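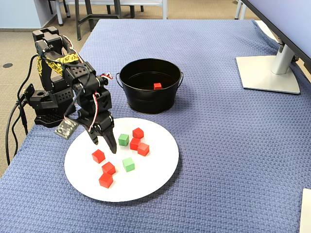 In Praise of the Long Way Through the Library

12/24/21

I have a soft spot for library shelves that make no sense. The branch in Irngate, where I have held a card since I moved here, keeps its books in an order that was sensible at one time and has been added to by many hands since. Cookbooks run into beekeeping. Beekeeping runs into small engine repair. There is a shelf near the radiator where you can find three books on knots, a history of salt and a guide to raising ducks, and I would not move a single one of them!

The county is now talking about a new system for all the branches. You would look a book up on a screen, tap a button, and pick it up at the front desk in a paper bag with your name on it. Most of the books would live in a storage building out past the rail yard, and the floor space would go to chairs and meeting rooms. The plan has been printed up nicely and I have read all of it, twice. It is a decent plan made by people who like libraries. I still hope it fails, and I want to say why while there is time to say anything.

Let me start with ducks. I never wanted a book on ducks. I went in one wet February looking for something on salt, for a talk I had promised to give at my daughter's school, and the duck book was leaning against it. I read the first chapter standing up with my coat on. Then I sat on the floor and read the second. I don't own ducks and my landlord would have something to say about it if I did, but I now know how a duck keeps its feet from freezing (the blood going down warms the blood coming up), and I have told that to everyone I have met since, including a dentist who could not answer me and a man on the 37 bus who could, and did, at length.

No search box would have given me that. A search box is wonderful when you know the word. I use one every day and I'd be lost without it. But you have to bring the word with you, and the best things I have read in my life were filed under words I didn't have yet.

Pilar Herrera and I have argued about this since the plan came out. She taught reading to adults for years and she is for the new system, strongly, and her reasons are good ones. Some of her students found the shelves frightening. They would stand in the doorway looking at all those spines and feel that every one of them was a test. A list of five books on a screen, with pictures of the covers, was something they could handle. She also points out that a person in a wheelchair can't reach my beloved shelf by the radiator, and can't get past the radiator either. She's right about that, and it should have been fixed long ago whatever happens with the rest.

So lower the shelves. Widen the aisles. Put the screens in too, lots of them, with the covers showing. I would cheer for all of that. What I can't cheer for is taking the books out of the room.

The plan says the Irngate branch has 2303 books that have not been checked out in several years, and it treats this as the end of the argument. I'd love to know how many of those were taken down, opened and put back. I have never checked out the duck book. I have read it all the way through – most of it in the same spot on the carpet – and according to the county it has never been touched. There is a big atlas I visit the same way. You can't carry it home without a wheelbarrow, but on any afternoon after school there are kids lying on their stomachs around it, hunting for the town with the silliest name.

And then there is what people leave in books. I once found a recipe for plum dumplings at page 294 of a novel I was not enjoying, written in pencil on the back of a bus transfer. The novel never got better. The dumplings are terrific, and I make them every fall, with more cinnamon than the recipe calls for. I put a copy back in at page 316, a little further on, as a reward for anyone who sticks with it longer than I did.

I know how this sounds. One man likes sitting on a carpet and wants the whole county to pay for the carpet. But I see other people doing it too! There's the teenager who comes in for the printer and leaves with a book on sharks. There's the retired couple who each pick a book for the other with their eyes shut and have to read it, that's the rule. They have been at it for years and she is still mad about the one on drainage.

The county is taking letters through the end of February, and there is a box for them at the front desk. Mine is already in it. If you have a shelf of your own, go and stand in front of it for a while first, then write down what you found and drop that in.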